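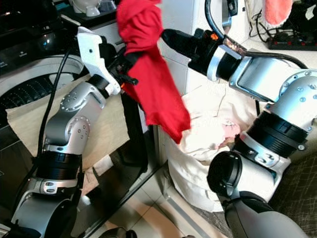

Grippers on laundry duty: what a cloth trial measures

November | By the Barrios Notes desk
5 comments

Hurkoven has been running a comparison of two parallel-jaw grippers on clothing since the spring. The work is done in a laundry room with ordinary garments and a fabric hamper, using a pair of arms. Both grippers have two fingers and close on command to a set width or a set force. The engineer in charge of the trial spoke to us by phone on a Tuesday, between sessions, and asked that the answers be kept to what the logs support.

The units under comparison are the Bomavent and the Sokex. The Bomavent has the longer stroke. The Sokex is shorter from wrist to fingertip and reports motor current at a higher rate. "On rigid parts I couldn't give you a strong reason to pick one," the engineer said. "We had both of them on blocks and bottles for a few weeks and the results overlapped. Cloth separated them within a couple of days."

The log now holds 548 grasps, split evenly between the two. A grasp counts as good if the garment stays in the fingers from the pick to the release, including any handoff to the other arm. A grasp that picks up a second garment along with the first is scored as a failure, even if the target arrives where it should. The engineer said this rule was added after the first week and the earlier entries were rescored by hand from the recordings. "It moved the Bomavent down and left the Sokex where it was. The long fingers go deep into the pile and they bring back whatever is down there."

The test set is eight garments, all from ordinary household stock and all washed several times before use. New cloth was dropped early. Sizing in the fabric makes it stiffer, and the fingers hold a fold in it that would slip out of an older piece. The garments are shuffled between runs.

Asked about the fingertips, the engineer was more specific than on any other subject. The stock pads on both units are a hard rubber. They work on denim and towel, and they slide on thin knits unless the force is raised. Raising the force makes the motor warm over a long session, and the Sokex responds by lowering its own current limit without raising a flag. "You see it in the log as a grasp width that creeps. The fingers think they're closed at the same force and they aren't. We lost most of a day to that before somebody plotted current against time."

Softer pads fixed the sliding and brought a different fault. On release, a thin garment would stay stuck to one finger and follow the arm back up. The team now opens the jaws, waits half a beat, and makes a short sideways move before retracting. It adds time to each cycle. The engineer called it the least elegant line in the controller and said it would be staying.

Mounting took longer than planned. Neither gripper's bolt pattern matches the wrist, so the brackets were drawn in-house and printed. The first ones flexed. "You could command the same pose twice and get fingertips in two places, a few millimeters apart. On a mug that's a miss. On a shirt you often get away with it, and so it took us a while to notice." The present bracket is thicker at the bend.

Cable routing came up more than once. The cable to the gripper has to follow the arm through its full range, and on an early run it caught under an elbow during a reach and pulled its connector partway out. The gripper kept its last position and stopped answering. Slack loops have since been lengthened, and the controller pauses if a gripper goes quiet.
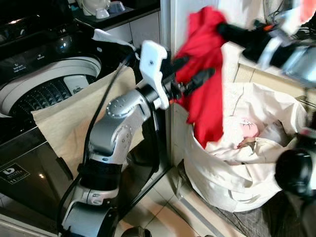 The place step is where the two units differ most. With the Bomavent, the team can release well inside the opening, and the garment stays put. The Sokex has to let go closer to the rim, and a sleeve or hem left over the edge will sometimes carry the rest out with it. "A fabric hamper doesn't hold its shape," the engineer said. "The opening this morning isn't the opening from yesterday. If you press on the rim it folds and your release point is now wrong. We tried a rigid basket for comparison and the numbers went up for both grippers, but people own soft ones, so we went back."

Handoffs between the arms gave the reverse result. One arm holds a garment up, the other comes in from the side and takes hold of it, and the first then lets go or keeps its grip to spread the cloth. The shorter Sokex stays clear of the other wrist during that approach. The Bomavent needs a wider angle, and the planner rejects more candidate paths as a result. The engineer has considered fitting one of each and has put it off. Mixed hardware would mean two calibration routines and two sets of force values, and any later difference in results would be harder to assign.

The room is kept as it is. The arms have to work close to a washer, and the clearances are tighter than anything on the bench at the office. The engineer regards this as the useful part. "On the bench we had space on every side, and the planner found a path for everything. Here the elbow is usually what stops you. I would have told you in March that gripper length was a detail. It changes where the elbow has to go."

Lighting has been handled less strictly. Glossy surfaces throw reflections that move with the arms, and the depth readings near them drop out. For now those points are masked. A change of camera is on the list behind the finger pads.

We asked which unit the engineer would buy today. The answer was the Sokex for two-arm work and the Bomavent for a single arm emptying a pile into a container, with the stock pads removed from either one before the first run. "Check the current limit behavior yourself. Ours are both on the firmware they shipped with, and I can't speak for anything newer."

The next block of sessions will keep the same eight garments and add damp cloth. Weight goes up, folds stay folded, and the pads may behave in another way again. The engineer declined to guess at the outcome. The 548 grasps logged so far are all dry, and the scoring sheet will get a new column for it - the old entries will be left alone this time.

Shares: 8

Contact | Copyright Barrios Notes | Back to top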